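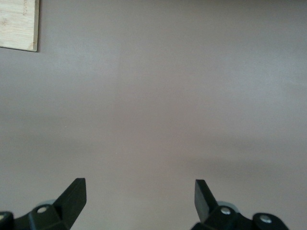
Corner of the board on the new top

Forum: Tables, Benches and Work Surfaces
Thread: Matte gray top, pale wood on it, I'm smitten

luvitine_fan
20 March 2022
So the new tabletop is finally in and I can't stop looking at it! It's the matte gray from Zemow, and what gets me is how it goes a bit pink toward the middle and cooler over on the left. I swear it's a different color every time I walk past (my partner says it's gray, just gray). I put a little piece of pale wood on it to see how the two get along and I love them together. Now I want pale boards, pale trivets, a pale edge strip, the lot. Has anyone lived with this combination for a while?

threecoats
Ooh, that's a good pairing. The grain on that bit of wood looks great next to something so plain. Is it bamboo?

luvitine_fan
Could be! It came out of the offcuts bin at Verbeke and the bin just said "light." Nice square corner on it though, so I didn't have to trim anything.

oldplane
I'll be the grump. Gray with pink in it is lovely in daylight and then you switch on a warm bulb and it's a mushroom. We had 5 years of that in our kitchen. I'd go darker with the wood, walnut or close to it, so the top reads as gray again.

threecoats
Walnut would swallow the whole thing! The pale wood is what makes it feel light. Change the bulb, keep the wood.

oldplane
Bulbs help. They don't fix it.

luvitine_fan
I kind of like mushroom?? But fair point, I'll try it with the lamp on tonight and see.

bench_and_biscuits
We have pale boards on a gray top in our Ernach place and it's my favorite thing in the room. Two things I've learned. Oil the wood and let it sit overnight before it touches the top, or you get a ring that takes forever to scrub off a matte finish. And put felt dots under anything you slide around. Matte shows shiny rub marks, especially near the front where you lean.

threecoats
Seconding the felt dots. Cork works too and doesn't collect crumbs.

oldplane
Cork leaves bits. Felt.

luvitine_fan
Felt it is. Does the oil change the color much? There are a few darker flecks and smudges near one end of mine that I'd like to lose, and I'm wondering if I should sand first.

bench_and_biscuits
It goes a shade more honey. Do a light sand with fine paper, along the grain, wipe it down, then oil. Smudges usually lift. Flecks are probably just in the wood and I'd leave them, they're pretty!

luvitine_fan
Sanding it this weekend then. Will put up another one with the lamp on so oldplane can say mushroom.

oldplane
Mushroom.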